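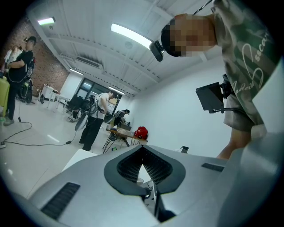
I have a thing about other people's tables. My own desk at home is a disgrace (ask Grigore, he once found a spoon in my printer), but put me in a shared room and I turn into my grandmother, straightening and wiping and asking who left what where. Kemeys is a lovely place to work, I should say that first. You get a red brick wall, a white ceiling with the beams left showing, and those long fluorescent lights that make everyone look wide awake at four in the afternoon. I love it! But the bright light does show up every last charger and coffee lid, and by the end of last week I had opinions.

So the topic for this issue is small stuff on shared tables. I asked around for pet peeves and got more replies than I did for the bike rack question, which tells you where our hearts are. Hamisi Makokha wants bags off the chairs. Cornel Mocanu wants everyone to stop borrowing the good scissors from the Irnine side. Aurel Surdu wrote me a whole page about crumbs and I'm saving it for a slow month.

My own entry is eyeglasses.

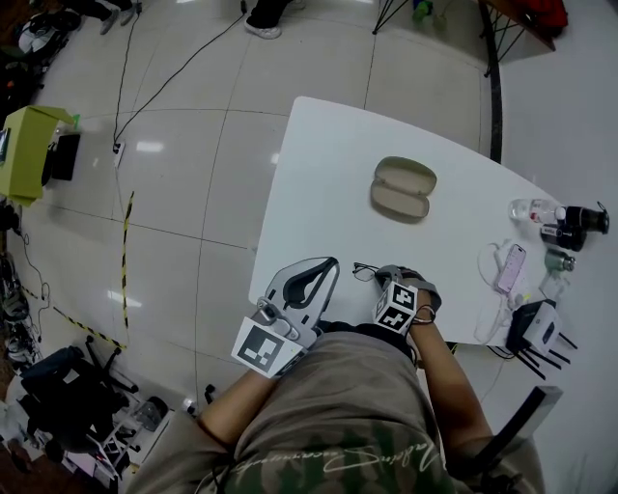

421 words

I mean, look at where those glasses are. There's a perfectly good beige case sitting wide open in the middle of the table, and the glasses are over by the edge! I wince every time. I paid 142 dollars for my last pair after I put an elbow on the old ones, and that was on a table a lot like this one. These days mine go in the case and the case gets snapped shut, even if I'm only taking them off to rub my eyes.

Phones are next on my list. The pink one is plugged in with its white cable coiled over the table and hanging off the side, and I know that cable personally, or its cousins anyway. I've caught a sleeve on one and sent a phone flying (sorry, Marius). What works for me is a short cord and a rubber band around the extra. You can get a bag of bands at Famham for next to nothing, or just keep the ones off your broccoli.

Then bottles. One on its side, one standing up – I vote for standing up, lid on tight, and as far from the router as your arm will go. Same goes for anything with a lens in it. I have no science to offer you, only a laptop that met a glass of orange juice in June.

And cables across the floor, please, push them toward the wall where you can. I trip on flat carpet, so you can imagine.

Marius Lazăr has offered to put a tray at the end of each table for glasses, keys and earbuds. He's found some shallow ones from Virneck and wants to try two of them before buying more. I'm all for it, though I'd like them in a color you can see. Tell him or me if you'd use one, and if you have a spare tray at home that's been holding nothing but old batteries, bring it in.

Oh, and the spoon was mine. Grigore can stop asking.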